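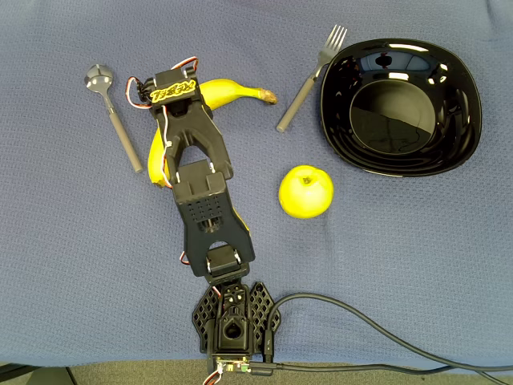 Tableware and Produce Sorting, Notebook 2
April, 2:50 p.m.
Entered by: Suha Najjar
Reviewed by: Bezawit Workneh

Item set for the afternoon session: banana, apple, fork, metal spoon, black bowl. Surface: blue textured cloth.

The cloth creases readily and should be smoothed before each new layout. D. Boutros notes that the fork tines catch in the weave when the fork is dragged; it is to be lifted clear.

The bowl was weighed empty and again with 900 g of rice. Both readings agreed with the Fonus scale record. Rice returned to the dry store.

Fruit is to be replaced after 2 days. The banana bruises sooner than the apple and is to be checked each morning. Bruised fruit is not to be returned to the kitchen.

Outstanding: second cloth requested from Abou Jaoude, no reply yet. G. Tunstall to confirm whether the spoon belongs to the Grirach set.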